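Right, can I shout about someone for a minute? Sorcha Lenihan. Remember the name, because you'll be seeing it on posters and I want it noted that I was going on about her first.

I met her at an open call for Keogh, the new two-hander Conall Ó Flaithearta is putting on in March. 1,513 people sent in tapes (!!) and they had 2 parts to fill. TWO.

She got one of them. She read straight after me, so I heard the whole thing through the door and quietly made my peace with going home.

She'd only done a bit of student theatre before this, plus a radio play with Marta Kobzar that I've now listened to three times. There's a speech near the end where she hardly raises her voice and I had to get off the bus and stand about for a bit.

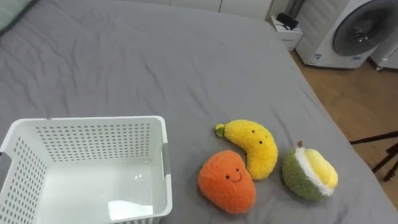 Empty basket, gray sheet, Tuesday night. Line-learning HQ.

Oh yes, I've got news too! I'm understudying the other part. Which means 20 pages of Conall's very long sentences in my head by the end of the week, and he does notice if you swap an "and" for a "but".

Tapio Valtonen is doing the lights and Firdevs Başaran is directing. I've wanted to be in a room with Firdevs since I saw her Lemeo, the one with all the ladders. Still think about those ladders.

Tickets aren't up yet. I'll post the link the second I have it, and please come on one of the early nights if you can, the bar's much quieter.

Also if anybody fancies reading Sorcha's lines with me over the phone, I'm free most evenings after seven. I'll owe you a pint x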